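The pot with the orange nose

Clémence Joly makes one object. It is a holder for pens, cream-colored, built like a pile of thick rings, with a small piece of orange on one side. Her studio carries the name Osia, and the holder is called Stidia. I visited her in Emden on 8 December 2021, and we spoke for most of the afternoon about pens, tables and why a person needs a place to put things.

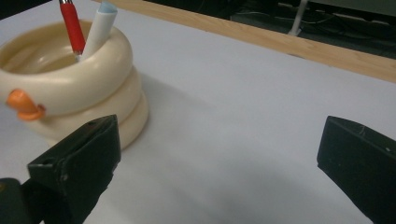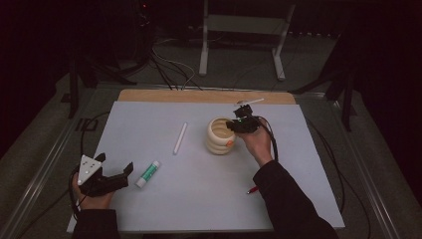

The ringed holder from Osia: with a red pen and a white marker standing in it (first), and on a light gray board with a glue stick lying near (second).

She did not begin with pens. "I wanted to make a vase," she told me. "I made the rings by hand from clay, one on the other, as children do in school. It was a bad vase. The flowers fell to one side, because the opening was too wide. I put it on my desk and after one day it was full of pencils. I did not decide this. I only put them there when I had no free hand."

The first version had five rings. It was tall, and short pencils disappeared inside. She took away one ring, then another. The change was small to draw but it cost her a full winter, as every time she also had to find again the right thickness. "If the ring is thin, it looks like a spring from a machine. If it is very thick, it looks like something to eat. My sister says it still looks like something to eat."

I asked about the orange part, and she laughed, for it is the question that everybody asks. In the workshop they call it the nose. It has no use. A customer wrote to her once that he turns the nose to the wall when he has to work and to himself when he is finished. Another customer asked for a holder without it. "I said no, politely. Without the nose you don't know where is the front. With it, you put the pot down and then you turn it a little, everybody does this. I like that people turn it."

Farhad Rezaei joined her two years ago and looks after the finish. He had worked before at Myklebust, a small maker of lamps, and he speaks about surfaces with much patience. The cream color was harder than both of them expected. "White is easy to say," he explained. "But on a white table a white pot is lost. We went a little to yellow, then too much, and it looked old. I made 100 small plates with different mixes and we kept them on the window for the whole October, to look at them in the morning and in the evening." The mix they chose has the number 1038 in his notebook. He still keeps the plates in a drawer and doesn't allow Clémence to throw them away.

They do not agree about what belongs in the holder. Rezaei thinks pens and markers only, and few of them. "Two is beautiful. They lean away from each other and you can take one without looking." Joly is less strict. Her own holder has had scissors in it, a brush, a glue stick, once a spoon. "A glue stick is too short, I know, you must go in with the fingers. But if it lies on the table it rolls, and then it is on the floor and I look for it."

Does she keep a tidy desk herself? She thought for some time about this. "I tidy in the evening, before I go home. I don't do it well. I take everything that is long and I put it in the pot, and everything that is flat goes in one pile. After this the table looks empty enough, and I can begin the next day."

Osia makes some 200 holders in a year, and the two of them don't want to make many more. A larger size was tried in spring, for brushes and rulers, but Rezaei found the rings too heavy to look at and the work was stopped. Joly has kept the drawing. Now she is busy with a lid, although she is not sure yet what a pen holder would do with one. "Maybe it will be for another thing," she said. "Tea, maybe. We will see what I put in it."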